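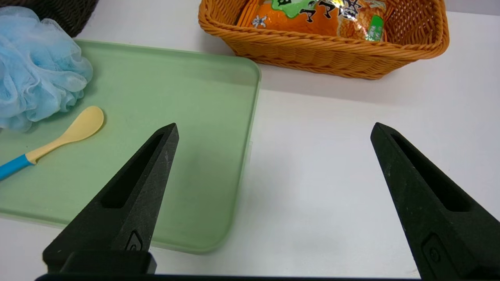
The Small Joy of a Basket and a Tray
By Hiba Qudah
19 April 2026

I have a weakness for other people's drop zones. You know the place I mean - the end of the counter or the top of the dresser where everything lands when a person walks through the door with their hands full. Keys, a bath puff, half a bag of chips, the baby spoon that went out to lunch in somebody's coat pocket. Show me that spot and I'll be happy for an hour!

So when Carla Nseir offered to let me spend a day sorting with her, I said yes before she'd finished the sentence. Carla runs Kunoteo, a tiny home-organizing studio that has been through 142 apartments so far, most of them small, many of them shared. Her whole kit for a first visit fits in one tote: a couple of woven baskets and a flat plastic tray with a lip. She uses no labels on day one and no drawer dividers until week two at the earliest (she is quite fierce about the dividers).

The tray comes first. Everything that has been floating around goes onto it, and I mean everything, however silly the neighbors look. A yellow spoon with a blue handle can lie next to a light blue bath puff and it doesn't matter a bit, because the tray is only a waiting room. What I love about it is the edge. A bare tabletop lets a pile creep outward until you've lost the whole table, but a tray fills up and then you have to deal with it. Carla likes a pale one, and pale green is a lovely choice, soft enough that bright little things jump right out at you.

Then come the baskets, and this is where I got properly excited. She likes two, close in size and clearly different in color. Dark brown and a warm orange-tan make a great pair, since you can tell them apart from across the room without your glasses. One is for things that belong somewhere else in the home and the other is for food. That's the entire system for the first week. A snack bag goes in the food basket, lying flat so you can read it, and nothing gets stacked on top.

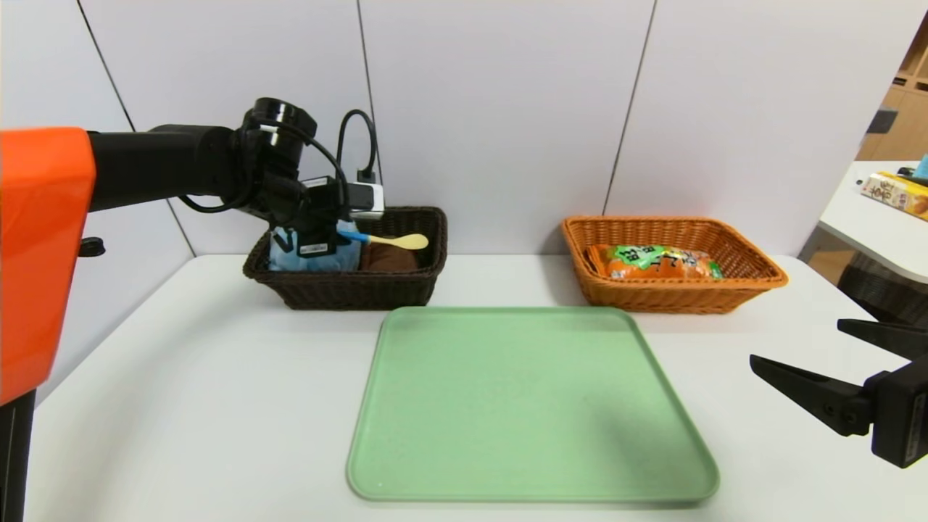 The brown basket is allowed to be a mixed bag, and Carla gets a little dreamy talking about it. Plastic bags go in there, and folded cloths, and the odd spoon on its way back to the kitchen. Once a day you carry it around the house like a mail carrier and hand everything back. Nour Nimri, who shares a place on Hijazi Street with two cousins, timed her first lap with a kitchen timer and got 53 seconds - she sent Carla a message in all capitals. Her cousin did it in 62 and has been demanding a rematch ever since.

I asked why wicker, when a plastic bin would wipe clean so much faster. Carla thinks people will leave a woven basket out on the table because they like looking at it, and a container that stays out gets used. I'd add that the sound is nicer. Drop a spoon into wicker and you get a soft little tap, where a hard bin gives you a clatter that wakes the cat.

Crumbs do get into the weave, I should say. Rawan Harb turns her snack basket upside down over the balcony rail and smacks the bottom, then goes at the corners with an old toothbrush. Sawsan Aoun lines hers with a dish towel and shakes that out instead, and I've gone over to her method at home.

My own setup has been on the hall table since August. The tray is empty as I write this, the food basket holds one bag of pretzels, and the other one has a sock in it that I don't recognize.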